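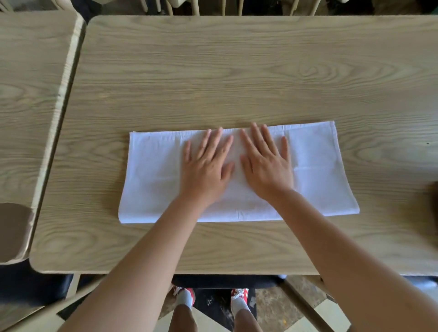 Folded towel on the table, Storomcombe field station.

Storomcombe Seabird Project
Progress report to the Allelo Fund, December 2021
Prepared by Corina Imhof

1. Period covered

This report covers work from the end of May to the close of the burrow survey. The grant pays for the survey, the feather sampling and one part-time field position, held by Santeri Nurmi.

2. Burrow survey

We inspected 1,997 burrow entrances on the western and southern slopes. Each was marked with a numbered peg and checked by playback at the entrance. Burrows that gave no response were checked a second time at least a week later. The burrowscope was used only where the tunnel was short enough to reach the chamber without digging.

Of these, 700 were occupied by shearwaters on at least one check. The eastern slope was left out this season. The track down from the ridge has slumped and we did not consider it safe with packs. We plan to reach it from the water next year, if the landing at Brerkus can be used.

3. Feather sampling

Body feathers were taken from 222 adults for stable isotope analysis, to look at where the birds feed outside the breeding season. Four feathers were taken per bird, in line with the permit. Handling time was kept under five minutes. We stopped sampling on two nights when the wind made it hard to return birds to their burrows quickly.

The first 70 samples have been cleaned, weighed and sent to the lab. The remainder are in labelled paper envelopes in the dry store. Results for the first batch have been delayed by an instrument fault at the lab and we now expect them in the new year.

4. Data and equipment

All survey records have been entered and checked against the field books. Santeri found a run of pegs on the southern slope that had been entered under the wrong grid square, and these have been corrected. The data will go to the Lūse database once the second observer has signed off.

One playback unit failed through salt corrosion and was replaced from the equipment line. The burrowscope cable is worn near the head and will need replacing before next season.

5. Budget

Spending is within the approved amount. Boat hire came in under budget due to the eastern slope being dropped. We ask that the unspent portion be carried over to pay for the landing next year. Lab fees for the second batch have not yet been invoiced.

6. Next steps

Send the remaining feather samples.
Confirm access to Brerkus with the harbour office.
Renew the handling permit, which needs the updated methods attached.
Draft the occupancy analysis for the western slope.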